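Print | E-mail this entry
Posted 25/12/2024 by the bench notebook
Shares: 7 | Comments: 31

Yes, I know what day it is. The kitchen was free and I wanted a clean run at the basin-and-bowls set before Preven goes quiet for the holidays, and what a good session it was! We now have 359 usable two-handed demos for Lullasa, out of the 897 we promised Purba by February.

Main change from last time: I've stopped starting every take from the same pose. Grippers come in high, low, from the side, whatever feels natural, and I let the basin sit at odd angles as well. The old Vernow set was so tidy that the policy fell over as soon as a rim wasn't level. I want mess in the starts and calm in the grasps.
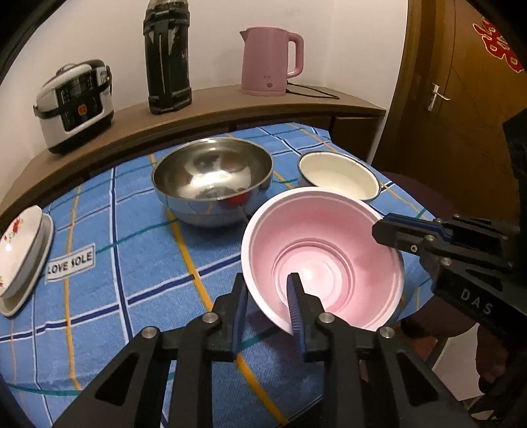
Rims are the thing to get right. One finger inside, one outside, pause, then close. If you close while still moving, the label for contact lands a few steps early and the model learns to pinch air. I've been saying "and... shut" under my breath on each take, which sounds daft but has made my timing far more even.

Keeping the steel bowl in the set, by the way. Shiny things upset the tracking a bit, but I'd much rather have that in the training data than meet it later. Same goes for the checked cloth. It gives the tracker loads of corners to hold on to, so we need a batch on something plain too, or we'll fool ourselves about how good it is.

Discarded takes get a one-word reason now (slip, early, drift, bump). Please do the same, it takes a second and I'm already finding patterns. Most of mine are "early", and nearly all of those came before tea.

To do:
- plain cloth batch, up to 31 takes to begin with
- swap left and right roles on the basin
- re-check clock offset between the two grippers
- nested bowls, small into large, slow!

Print | E-mail this entry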